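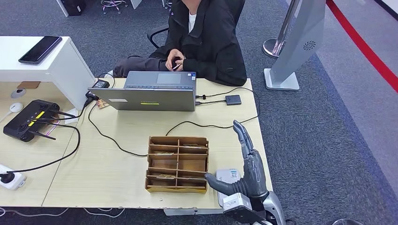 Claller Tray Organiser, review after one term in a robotics club

Our club at Tellholm has bought four of these trays from Skurkenby in February. We are students who teach a robot hand to pick small parts and put them back in the right cell, so a good tray is more important for us than for a normal office. I want to write what I found, maybe it helps another school team.

First the good things. The tray is wooden and open on the top, and the thin slats make a grid of rectangular cells. The hand can come in from above and the front cells are shallow enough that you see what is inside. This was very useful when we wrote the labels for our task, because the person at the laptop and the robot can both work from the same tray. The colour is also good. Brown on our pale desk gives clear edges, and the Ursu vision program our team uses had less trouble than with the clear plastic box we used before.

Now the less good things. The slats are thin. In our long test we did 800 picks, and after the first 100 one slat became loose where the thumb pushed from the side. Si-woo Ki glued it, and the glue was still holding at the end of term. The tray is also light, so it slides when the hand touches it. I recommend rubber feet or double-sided tape. Flat parts are harder than I expected, as they lie on the bottom and the fingertips need space to go around them.

The price was okay for a student budget. Delivery took longer than the shop promised, but they answered my e-mail politely.

I give 4 out of 5. If you order, the number in the catalogue is 3045. Please check the size of your gripper before, our second hand is wider and it does not fit in the cells.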